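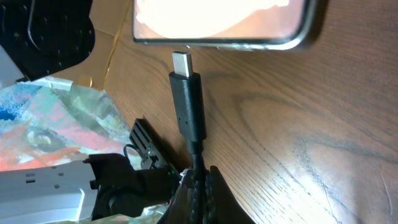 USB-C plug, black cable

Forum > Food and Beverage > Reservations and Floor
Thread: Table d'hôte and à la carte in one sitting, how do you pace it?
Started 14/12/2025

passplate
We run the dining room at Skodley, an older country hotel. 187 seats including the conservatory, but the kitchen is sized for a good deal less than that. Half-board guests get the table d'hôte, walk-ins and outside bookings get the carte. Both go through the same pass. Forodari holds the bookings and Werkby prints the dockets.

Present settings: 90 minute turn on every table, maximum 18 covers per quarter hour, no distinction between menus. Between 7 pm and half past, the half-board guests arrive more or less together whatever time they were given. Mains back up on the carte side and dessert waits for the pass to clear.

Do people cap by menu type or by total covers?

greymullet
Total covers. The pass doesn't care which menu a plate belongs to. If you're backing up at 18, your cap is too high.

tworing
Disagree with greymullet. A set main that is portioned and held takes far less line time than a grilled item to order. Counting them as equal wastes capacity early and overruns it later. We weight them: a set cover is a half, a carte cover is one. Forodari will do it if you build the half-board guests as a separate service with its own pacing table, then link both to the same floor plan.

greymullet
And then your host has two screens to read at the busiest time of the night. We tried linked services in September and went back. Tables were released in one and still blocked in the other.

tworing
That happens if auto-release is left on in both. It should be on in the parent only. 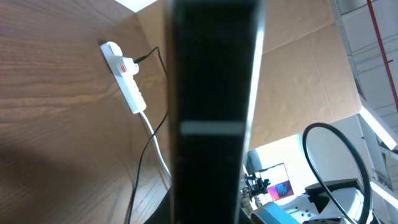
Timber, wavy grain

passplate
Auto-release is on. I'll check which level it sits at. The weighting makes sense to me, but the set menu has a choice of fish that is cooked to order. Would you count that as a half?

tworing
No. Count the station, not the menu. If the fish goes through the same pans as the carte, it's a full cover. You won't know the split at booking time, so take it from the previous week's docket report and set a blended figure.

lowboiler
We took over the old Pawłowska dining room with the same arrangement. What fixed it for us was the order time, nothing in the software. Half-board guests choose their mains at breakfast, cards go to the kitchen before lunch. The pacing table stayed as it was.

greymullet
Guests hate that.

lowboiler
Some did. Most filled in the card. Anyone who didn't ordered at the table as before.

passplate
We dropped breakfast cards years ago because of late changes. Could revisit for groups only.

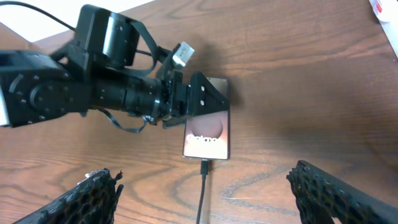

Sabine Kettler
Moderator, Reservations and Floor

Two points of housekeeping on the settings above. A quarter-hour cap applies to the booked time, so it has no effect on guests who turn up early. If arrivals are the issue, the seating hold needs to be set at the host stand, separately from pacing. Second, a flat 90 minute turn is probably wrong for both groups. Pull the seated-to-paid times from Werkby by menu and set them individually. Half-board tables are charged to room and often don't get closed until the end of the night, which will skew the average, so use the dessert docket as the end point.

tworing
Good call on the dessert docket. Ours were out for that reason.

greymullet
Still say the cap is too high. Drop it for a week before you rebuild anything.

passplate
Fair enough. I'll lower the cap first, leave the services as one, and run the Werkby report by menu over the same period. Auto-release was set at both levels, by the way. I've turned it off on the child.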